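Tillelden to pick up cardboard every other week starting in October

Last updated: 4:40 p.m.

Tillelden will collect cardboard separately from other recycling beginning in October, ending the mixed-bin system the town has used since it first offered curbside pickup.

Under the new schedule, cardboard will go out every other week, on the same day as regular trash. Cans, bottles and plastic tubs will be collected in the weeks between. Office paper, mail and newspapers stay with the cans and bottles for now.

The change covers every single-family home and duplex inside the town limits. Apartment buildings with shared dumpsters are not affected until their current hauling agreements run out.

Residents do not need a new bin. Cardboard should be flattened and either tied in bundles or stacked inside one larger open box. Bundles should be no more than 3 feet on the longest side so they fit through the side door of the truck.

The hauler, Fedel, tested the schedule over the spring and summer in the Gremley neighborhood and on the streets west of the rail line. The test took in 1,005 homes. According to the report given to the town council, 80 percent of the loads from those homes were accepted at the sorting plant without a penalty charge. The town did not give a figure for the rest of Tillelden, where loads are not tracked street by street.

Public works director Tiruwork Abera told the council the main trouble with mixed bins is moisture. Cardboard soaks up whatever is left in bottles and jars, and the plant will not take it once it is soft or stained.

"We were paying to have people wash their jars and put them on top of perfectly good cardboard, and then paying again when the load got turned away," Abera said. "The jars are never as empty as you think. Mine included."

The plant, which is in Campos, charges the town extra for each rejected load. Those charges come out of the same budget line as leaf pickup and street sweeping, and Abera said the leaf program was cut short last fall for that reason. She expects it to run its full length this year.

Council members approved the change with one vote against. Maximiliano Zabala, who represents the Gremley area, cast it. He said he supports separate pickup but wanted it every week through the winter holidays, when many homes have more boxes than they can keep indoors.

"I have heard from people on Orchard Street who have no garage and a front step the size of a doormat," Zabala said. "Two weeks is a long time to live with a pile of boxes in the hall."

Zabala asked for a drop-off container at the fire station parking lot from Thanksgiving to the middle of January. The council did not vote on the request but asked Abera to come back with a price. She said a container that size rents for less than the town spends on a single weekend of overtime, and that the larger question is who will haul it away when it fills up.

Several people spoke during public comment. One woman said neighbors in the test area put boxes out on the wrong week all summer and left them there until the next truck came. A man who runs a repair shop on Mill Road asked whether small businesses could use the new pickup. They cannot. Businesses will still have to bring cardboard to the transfer station or hire their own hauler.

Abera said crews will leave a tag on anything set out in the wrong week through the end of the year. No fines are planned during that time. After that, repeat problems will be handled under the existing trash rules, which allow a written warning first.

What goes in the cardboard pickup

Shipping boxes, shoe boxes, cereal boxes and other dry food boxes are all accepted, along with paper towel tubes and brown paper bags. Printed and colored boxes are fine. Tape and labels may stay on. Staples may stay too, but the large copper ones used on appliance boxes should be pulled.

Pizza boxes are accepted if the grease has not soaked through. The lid can be torn off and recycled when only the bottom is greasy.

Milk and juice cartons are not accepted, and neither are frozen food boxes with a shiny coating. Foam blocks, plastic air pillows and bubble wrap need to come out of the box first. The transfer station takes foam on Saturdays in the back lot, and that will not change.

Boxes left out in heavy rain may be skipped. Abera suggested waiting until the morning of pickup in bad weather. Trucks will start at 7 a.m., the same as now.

Money from the sale of clean cardboard goes back to the town. The price moves up and down during the year, and the town has not put any of it into next year's budget. The council did agree to set aside $1,000 for printing and mailing a schedule to each address, with the A and B weeks marked in two colors. It should arrive before the end of September. Copies will be left at the library desk, the town hall lobby and the senior center.

People who live on the border between route A and route B should go by the mailed schedule and ignore the map on the town website for now. The map shows both sides of Linden Avenue on route A. The east side is on route B. Abera said a corrected version is being prepared.

Homes with limited mobility service, where the crew walks up to the door, will keep it under the new schedule. Those residents do not need to sign up again or tie their bundles. An open box by the door is enough.
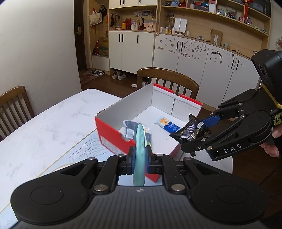 Anyone not already on the walk-up list can apply by phone or at the town hall counter. The form asks for a name, an address and the spot where the crew should look for the box, such as a porch or side door. Requests turned in by the last week of September will be in place for the first pickup.

The council will take up the fire station container again at its next regular meeting, along with a request from Zabala for a second look at pickup on Orchard Street.

Related

Leaf pickup to run full length this fall
Linden Avenue water main work moves to night hours
Transfer station adds a second gate for weekend drop-offs
Gremley residents ask for a crosswalk at the rail line
Library to open an hour earlier when school starts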